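# Who Eats the Last Sandwich? Leftovers at Shared Lunches in Holville

**Group members:** Leen Hakim, Rui Rocha, Kirsten Lavoie
**Course tutor:** Omolara Bassey

## 1. Why we picked this

The original plan was to study food waste in the whole of Holville. Ms. Bassey read the proposal, wrote "with what army?" in the margin, and gave it back. We then cut it down to food waste in the student cafeteria, which turned out to require a permission form that is only available from an office that is closed. So the project is now about shared lunches, meaning the kind where a department or a club puts food on a table and people help themselves.

We wanted to know two things: how much gets left, and whether the way the food is served changes that. Rui also wanted to know if he could eat the leftovers. This was not approved as a research question.

## 2. What we did

We went to 16 shared lunches between the start of term and the end of October. Eight of them served sandwiches on flat trays, and eight served them in baskets or bowls. Each lunch had sandwiches cut into triangles, because that is apparently the only shape a meeting will accept.

At each lunch one of us counted the triangles before anyone arrived and again when the room emptied. A second person kept notes on how people behaved near the food. The third person was supposed to be a backup and mostly ate.

We also handed out a short survey. We got 53 back, of which two were blank and one was a drawing of a horse. It is a good horse. Kirsten has kept it.

## 3. What we found

### 3.1 Trays and baskets

Trays had more left over than baskets at almost every lunch. On average 28 percent of the sandwiches on trays were still there at the end, and 16 percent of those in baskets. We had guessed it would go the other way. A tray shows you everything, so we thought people would find what they liked and take it.

What we saw in our notes was people standing over a tray, comparing. They would pick the best-looking triangle, and the next person would pick the best of what was left, until the tray held only egg. With a basket people reached in and took what was on top. They seemed less fussy, or at least quicker about it.

### 3.2 The last one

At 11 of the lunches a single sandwich was left on a plate, tray or basket for the final stretch. We call this the Holville Standoff – Ms. Bassey has asked us to stop calling it that. Several people in the survey said they would take the last one "if someone else said it was fine." Very few said they would be the person to say it was fine.

The most popular fix, going by the survey, was to cut the last sandwich in half. We watched this happen once. Both halves were left.

### 3.3 Fillings

Anything with a visible filling went first. Plain cheese did better than expected. One lunch had a spread from Brisik that none of us could identify, and it came home untouched with Anil Poojary from the front office, who says his dog liked it.

## 4. Notes on baskets

Shallow ones worked best. In a deep basket the bottom layer gets squashed, and then it counts as waste even though it is still a sandwich. A raised rim helps keep the pile together when people reach across the table, and woven sides hide crumbs very well, as Leen found when she had to clean one with a toothbrush.
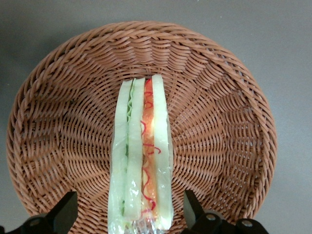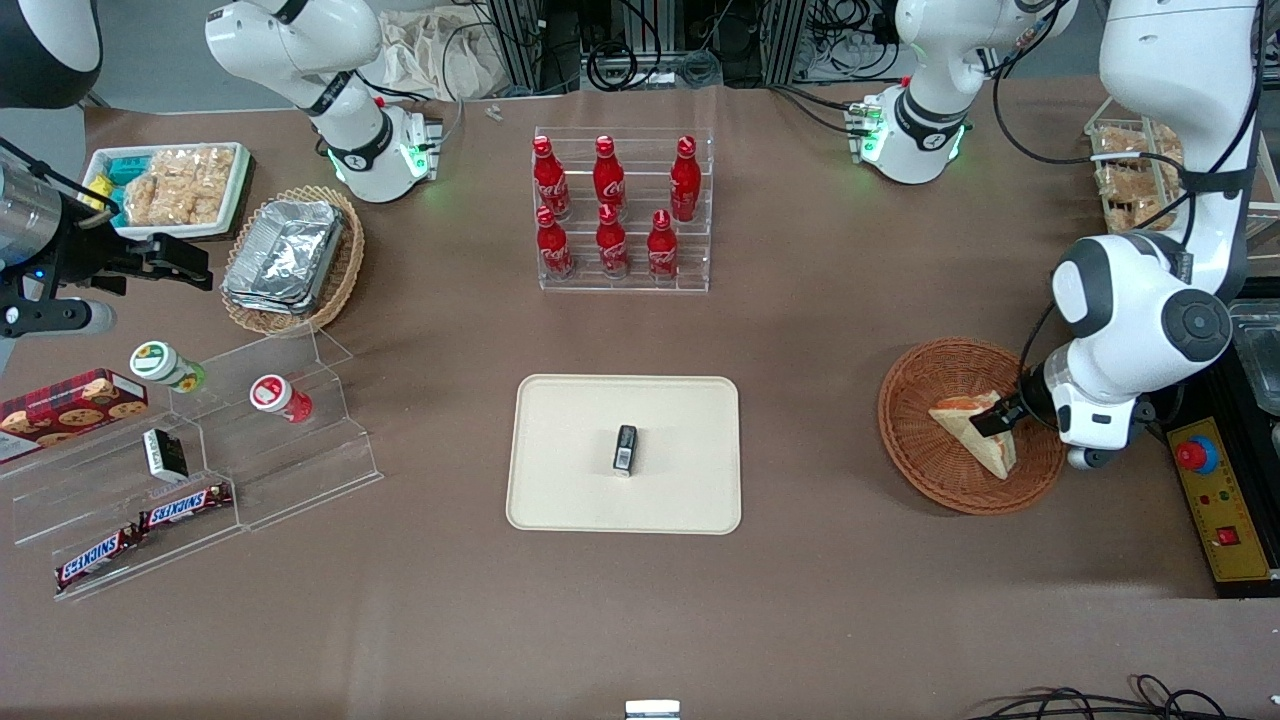 ## 5. Problems with the project

- Our counts don't allow for people who took a sandwich, bit it, and put it back. We saw this once and would prefer not to discuss it.
- The basket lunches were mostly on Monday, when people may just be hungrier.
- Rui's presence at a lunch lowers the leftovers. We noticed this late and couldn't correct for it.
- Tondley, where three of the lunches were held, has a microwave. This changes people.

## 6. What we would do next

We'd like to swap the containers halfway through the same lunch and see if behavior changes. Kirsten also wants to test a small sign that says "please take the last one," in two versions, one polite and one less so. The signs are already printed. The less polite one is on our fridge.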